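Chapter 4
Can It Tidy Up Yet?

I have a drawer at home that I've been meaning to sort out since July. It holds batteries, string, a key to nothing, and at least one thing I'm scared of. I mention it because people who hear I write about robots always ask me the same question, and it's never about factories. They want to know when a machine will come round and do the drawer.

My short answer is "not this Saturday". The long answer is this chapter, and it begins with picking things up. Before a machine can clear a table, load a dishwasher or pack an order at the Fernel warehouse (we'll visit in Chapter 6), it has to get hold of one thing out of a muddle. You did that this morning without looking, probably while talking to someone. Try it again with oven gloves on and one eye shut and you'll be nearer to what the arm is up against!

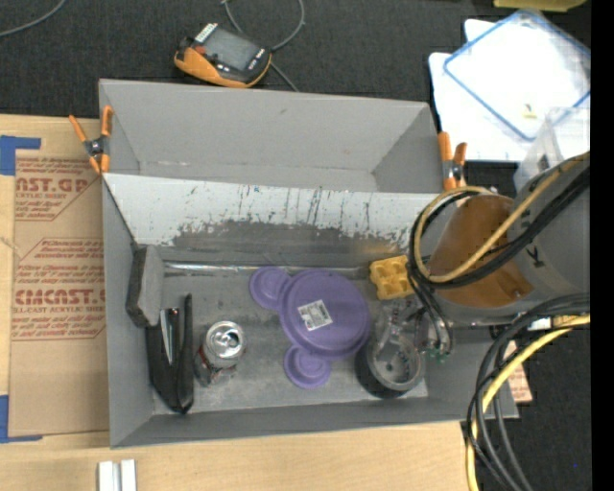 4.1 Why a stapler is harder than it looks

Take the black stapler at the left of the bin. It's long and thin, and it lies close to a sloping wall, so fingers coming down from above have to be turned the right way and still leave themselves room. The drinks can stands upright, which gives you a nice round top to aim for, but squeeze too hard and you've crushed it. Foam is forgiving. You can grab it badly and still come away with it, and I wish more of my kitchen were made of foam.

Flat things are the real misery. Look at the purple piece with the white label and think about how you'd lift it off a hard floor: you'd slide it to an edge, or get a fingernail under it. Most grippers haven't got a fingernail.

My friend Zarmeena Orakzai spent a winter at Irkent testing pick-up routines on ordinary desk clutter. Her notebook has 1,307 attempts in it, and 789 of those ended with the thing in the air. I thought that was rather good. She asked me how I'd feel about a waiter with that record. 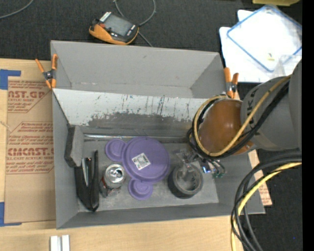 Page 62

Tape is a friendlier customer. With the roll lying flat you can pinch it from outside, or put one finger down the hole and close on the ring, and having two ways in is a great comfort when the first is blocked by a wall.

So, can machines do the chores? On a shop floor, where the same part turns up the same way all day, plenty of them can. At home I'd say no, with a few cheerful exceptions. In 4.2 we'll look at how an arm chooses where to put its fingers.

Reader comments (2)

Emanuel Munteanu: I tried the oven glove test with my class and we lost a mug. Could 4.1 say "plastic cup"?

Fjeld reader: Was the Irkent count done with one gripper or several? I can't find it in the notes at the back.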